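Timber Offcuts in Gormont: Where Do They Go?
Student project report, Term 2
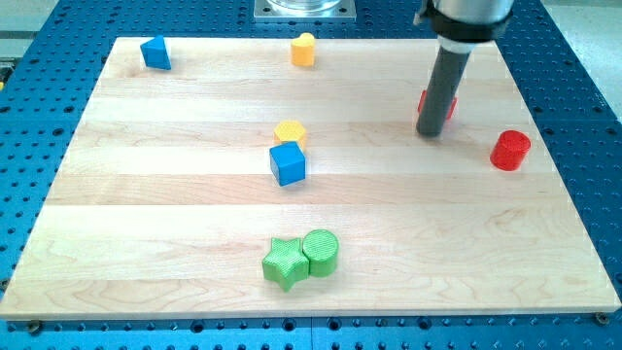
Our project looked at what small furniture workshops in Gormont do with the wood they can't sell. We visited the Grarkum workshop in July and asked about storage, sorting and disposal. Grarkum fills 40 bins a year, and most of it is maple and pine in pieces too short for a chair leg. Maple is the one people ask for. It is pale, and a wide board of it can show bands of lighter and slightly darker wood running from one side to the other, so buyers often choose by colour and grain before they look at the price. Pine offcuts mostly go for kindling.

Method
We weighed the contents of 6 bins on the loading scale and sorted each one by species and length. Anything painted or glued was put in its own pile. We did not weigh sawdust - it is collected by a separate contractor.

Results
The bins held 200 kilograms in total. Maple made up the largest share, followed by pine. The painted and glued pile was small but it is the only part that has to go to landfill, and the workshop pays for that by weight.

Reuse
Plenirden, a craft supply store in the next suburb, takes clean maple pieces longer than a ruler. It does not take pine. The store organises its racks by length, so the workshop would need to sort before delivery.

Problems
One bin got rained on before weighing, so its figure is probably too high. We left it in the total and marked it in the appendix.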